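Section 4. Fitting hooks to the perforated panel

Before you start, check that the panel is upright and that its base light is switched off at the wall. You will need the hooks (bagged separately, usually at the bottom of the box), a pencil you don't mind losing and a soft cloth. You will not need a hammer. Leonardo Villa, who edits these pages, has asked that this be said early.

4.1 Choosing a row

1. Stand where you will normally stand when you use the panel. Reach out without stretching. The holes your hand lands on are your row.
2. Mark the first and last hole lightly in pencil. Mekura panels wipe clean, but they do so at their own pace.
3. Count along the holes between one hook and the next and keep to the same number. Judging by eye works well until you step back.

Note: on a curved panel a spirit level will touch in one place only and tell you very little. Follow the line of holes, which was straight when it left us.

4.2 Hanging the hooks

4. Hold the hook with the loop towards you and tip it upwards.
5. Feed the peg into the hole until it stops, then lower the loop. You should feel a small click. If you feel a large click, stop and see 4.4.
6. Tug downwards, gently. Repeat for the rest of the row. 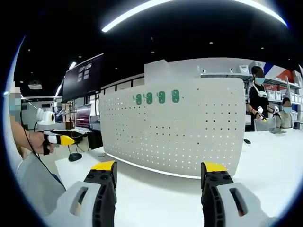

Hooks come in green, grey and a shade the catalogue calls Arno, which is also grey. We suggest one colour per panel, as a mixed set tends to look like the remains of several other sets. Keep the row high and near the middle, as with the four green ones on the white panel, and the lower holes stay free for whatever you think of next week. It also keeps dangling things well away from the light strip along the bottom curve, where they would throw long and rather theatrical shadows.

CAUTION: Do not hang more than 800 grams on any one hook. A full mug is fine. A full rucksack is an experiment, and the guarantee does not cover experiments.

CAUTION: Do not use the hooks to move the panel. Two people should lift it from the base.

4.3 Cleaning

7. Switch off the light strip and let it cool.
8. Wipe the panel from top to bottom with a damp cloth. Spray the cloth and leave the panel alone, or the holes will hold on to the liquid and return it to you later.
9. Dust the holes with a soft brush once a month. There are a great many of them, so put the radio on.

4.4 If something goes wrong

Hook turns in its hole: the peg is only halfway in. Take it out and begin again at step 4.

Hook will not come out: lift the loop fully before pulling. Swearing has been tested and makes no difference.

Large click: the peg has probably snapped. Spare hooks are part number 105 — please state the colour, and if it is grey, which grey.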